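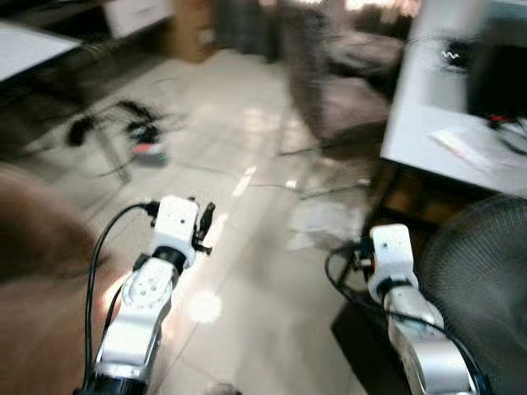
Call for Participants: Bedtime Routines and Sleep in Shift-Working Households

Reading time: 5 minutes

The Borkeck Sleep Study is looking for adults who work evening, night or rotating shifts and who share a home with at least one other person. The study is run by Gendeo, an independent research group that works on sleep and daily life. We want to learn how people in these households plan their sleep, what gets in the way, and which small changes they can keep up for more than a week or two.

Most sleep advice is written for people who go to bed in the evening and get up in the morning. If you come home at breakfast time, or your start time moves every few days, much of it is hard to use. It also tends to treat sleep as something one person does alone, when in most homes it depends on who else is up, who needs the bathroom, and whether the dog has to go out.

Who can take part

You can apply if you:

-- are 19 or older
-- work at least two shifts a week that start after 3 p.m. or end before 8 a.m.
-- have worked this kind of schedule for six months or more
-- live with at least one other person, who may be a partner, child, parent, relative or roommate
-- can read and answer short questions in English
-- expect to keep the same job until the end of the study

You cannot take part if you are being treated for sleep apnea or narcolepsy, if you are pregnant, or if you started a new sleep medicine in the past two months. If you are not sure whether one of these applies to you, write to us before you fill in the form.

The other people in your home do not have to join. If another adult in the household would like to, there is a short separate survey for them, and they are paid for it. We do not collect information from children.

What you will be asked to do

The study lasts eight weeks and starts in February.

Before the start, you fill in a questionnaire on your work, your home and your usual sleep. It takes less than an hour and you can save it and come back.

In weeks one and two, you keep a sleep diary. Each entry has nine short questions and can be done on paper or by phone. You also wear a wrist monitor, which we mail to you. It records movement and light. It does not record sound or location.

In weeks three through six, you choose one change from a list and try to stick with it. The list includes things like a fixed wind-down time after a shift, a short nap before work, a meal at a set hour, or an agreement with the household about quiet hours. You keep the diary going during this time. You may switch to a different change once, at the end of week four.

In weeks seven and eight, we stop sending reminders. You carry on or stop as you like and keep wearing the monitor. At the end there is a phone interview, set for a time that fits your shifts. We do make calls at night.

Nothing in the study requires you to sleep less than you do now. We will not ask you to change your work hours, and we will not contact your employer.

Payment

Participants who finish the full eight weeks receive $400. It is paid in two parts, half after week four and half after the interview. If you leave early, you keep anything already paid. A second adult who completes the household survey receives a $25 gift card.

Postage for the monitor is covered both ways. If it is lost or broken, tell us and we will send another. You will not be charged.

Time

Plan on five minutes a day for the diary, plus the first questionnaire and the interview. There is one online group session in week three, where we go over the list of changes. It is offered at four different times, including one in the early morning. If you miss all four you can read the notes.

Your information

Diary entries and monitor data are stored under a number, and the list that links numbers to names is kept separately. We delete that list one year after the study ends. Results will be published only for groups. You may ask for a copy of your own data, and you may withdraw at any point without giving a reason.

Anyone who reports something in the diary that may point to a serious health problem will get a private message suggesting that they see a doctor. We are not a clinic and cannot diagnose or treat you.

About the earlier study

A first survey, carried out with the Kalel Foundation, had 1,115 replies from shift workers in warehouses, hospitals, bakeries, transit and security. The most common complaint was noise in the home during the day, followed by trouble winding down after the last shift of the week. Many people wrote that they had already found something that worked but could not keep it going once the schedule changed. The new study was planned with those answers in mind.

How to apply

Fill in the interest form on the Borkeck Sleep Study page, or call the study line and leave your name, a number, and the best hours to reach you. The form asks for your usual shift times and the number of people in your home. Please do not send medical records.

The deadline is 4th December. We have room for 800 participants. If more people qualify, places will be drawn at random within each type of work, so there is no advantage in applying early. Everyone who applies will get an answer, either way.

Comments (4)

nightbaker
Does a 2 a.m. start count? I'm done by ten in the morning so I don't fit either half of the rule.

Gendeo study team
A 2 a.m. start counts. Any start between 3 p.m. and 4 a.m. is fine. We'll reword that line on the form.

R. in dispatch
I filled out the first survey and mentioned the upstairs neighbors at length. Glad to see noise made it in. Can I apply again or is it new people only?

tworoommates
My roommate and I both work nights at the same place. Can we both be full participants, or does one of us have to do the household survey? Would rather both wear the monitor if that's allowed.

Contact: Gendeo, Borkeck Sleep Study | Copyright Gendeo. All rights reserved. | Back to top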